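Gray scratches on white dishes: clean them or replace the whole set?

Posted in Kitchen & Dining > Dishes and Flatware
Tags: dinnerware, metal marks, dishwasher, replacement pieces

Signe Oddsson
Member, Covberg

I have a white dinner set that I bought when I moved to Covberg. The pattern is Laklow, plain white with no decoration. It was 51 pieces when new. I have lost a few of the dinner plates and most of the small bowls over the years, but the rest is in daily use.

The plates now have gray lines all over the eating surface. They look like pencil marks. The soup bowls have them too, mostly in a ring at the bottom. They don't come off in the dishwasher and they don't come off with a sponge and dish soap. I let one plate sit overnight in hot water with vinegar and it looked the same in the morning.

My sister says the glaze is worn out and that the plates aren't safe to eat from anymore. I priced a new set of the same size from Hedegaard and it came to $762 before tax, so I would like to be sure before I spend it.

What I would like to know is whether these marks are damage or something on top of the glaze, and whether there is a cleaner that takes them off without making it worse. I also want to know if it makes sense to buy single pieces to fill in what is missing. I have guests coming the last Saturday in October and would like to have it sorted out by then. We usually start with soup.

The dishwasher is two years old. The flatware is ordinary stainless, and I do stack the plates in the cupboard with nothing between them.

brothpot
Regular contributor

It sounds like metal marking, and it's very common on white dishes. The glaze is harder than the stainless in your knives and spoons. When you cut or scrape, a little of the metal rubs off and stays on the surface. So in most cases it's a deposit, and it can be cleaned off.

Run a fingernail across one of the lines. If your nail slides over it, it's a deposit. If your nail catches, the glaze is scratched and cleaning will only lighten it.

For the deposits you want a mild powdered cleanser of the kind that contains oxalic acid. Read the label, as there are several similar cans on the shelf and only some of them have it. This is how I do it:

Wear rubber gloves and open a window.
Wet the plate and pour off the extra water.
Sprinkle on a small amount of powder and add a few drops of water to make a paste.
Leave it a minute or so, or whatever the can says.
Rub in small circles with a soft damp cloth. No steel wool, no green scrubbing pad.
Rinse very well, then wash with dish soap and rinse again.

Don't mix it with bleach or any other cleaner. Try it on the back of one plate first. If the dishes have a gold or platinum band, stay off the band completely. Yours are plain so you should be fine.

A badly marked plate may need 3 rounds. Vinegar doesn't do much for this in my experience, and neither does baking soda unless the marks are very faint.

As for safety, gray marks from flatware are a matter of looks. I would stop using any piece that has a crack, a chip on the rim, or fine lines running through the glaze that have turned brown. Food and water get into those. If the set is very old or you don't know where it was made, that's a separate question, and you could ask the maker.

For keeping it from coming back:

Load the dishwasher so that the flatware can't fall against the plates. Spoons that drop through the basket do a lot of this.

Put something between the plates in the cupboard. Paper towels work, and so do coffee filters. The unglazed foot ring on the bottom of one plate rubs on the face of the one under it every time you slide one out. Lift them instead of sliding them.

Look at your soup spoons. The ring you describe at the bottom of the bowls is where a steel spoon scrapes when people get to the end of their soup. I switched to ceramic spoons for soup and the bowls have stayed much cleaner. They don't leave gray marks. They do chip if you drop them in a sink with heavy pans, so I wash them by hand, and they are thicker than a steel spoon, which some people don't like to eat from.
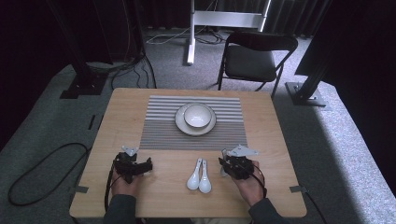
White bowl and plate on a striped placemat, with two ceramic soup spoons.

I also put a plate under the bowl when there is company. It catches drips and gives people somewhere to set the spoon down. Any plate with a flat center that the bowl fits inside will do, so you can use your less perfect plates for that and keep the good ones for the main course. That may get you through your October dinner with no new dishes at all.

Dell R.
Member

Just buy new ones. Dishes don't last forever. I had the same problem and scrubbed for a whole afternoon and was still looking at gray plates. I think mine were really scratched though, I used to cut pizza on them.

If you do replace them don't pay set prices. A big boxed set always has cups and saucers in it and I don't know anyone who uses the saucers. Get plates and bowls only.

flatware_annex
Moderator

I agree with brothpot on the cleaning and will add something on filling in the missing pieces, as that part hasn't been answered.

Plain white is the easiest pattern to add to and also the easiest to get wrong. There are many whites. Some lean blue, some lean cream, and you won't see it in a photo on a store page. Take one of your plates with you and hold it next to the new one by a window. Store lighting makes everything look alike.

Clean your old plates before you compare. Nearly every person who tells me their pattern has been changed by the maker is comparing a marked plate to a new one.

Check the back stamp. Laklow has been sold with more than one stamp, and in my own cupboard the older plates are a little deeper than the newer ones. They don't stack together well. If you order single pieces by mail, ask the seller for the stamp and for the width across the top, measured rim to rim. Flalloleck in Covberg keeps odd pieces in bins in the back room, but you have to ask, and they close at 4 p.m. on weekdays.

If you can't match the bowls, get a different color on purpose. A bowl that is obviously different looks fine on a white plate. A bowl that is slightly off looks like a mistake. Placemats help too, because a stripe or a darker color draws the eye away from small differences in white.

On the dishwasher, also check the rack. If the coating has worn off the tips of the tines, the bare metal will mark plates and can leave rust spots. You can buy a touch-up kit or slip-on vinyl caps at a hardware store. At two years old yours is probably all right, but it takes a minute to look.

Signe Oddsson
Member, Covberg

Thank you all. I did the fingernail test on every dinner plate. It slides on all but 2 of them. I tried the powder on the worst one and most of the gray was gone after the second round. The bowls are slower, because it's hard to get any pressure on the curve with a cloth.

I'm not going to order the Hedegaard set. I'll stop in at Flalloleck for bowls and bring a clean plate with me. The rack tines look fine, but there was a teaspoon lying under the bottom rack, and I don't know how long it had been there.

brothpot
Regular contributor

For the bowls, wrap the damp cloth around a wine cork and rub with the end of it. Change the cloth when it turns gray.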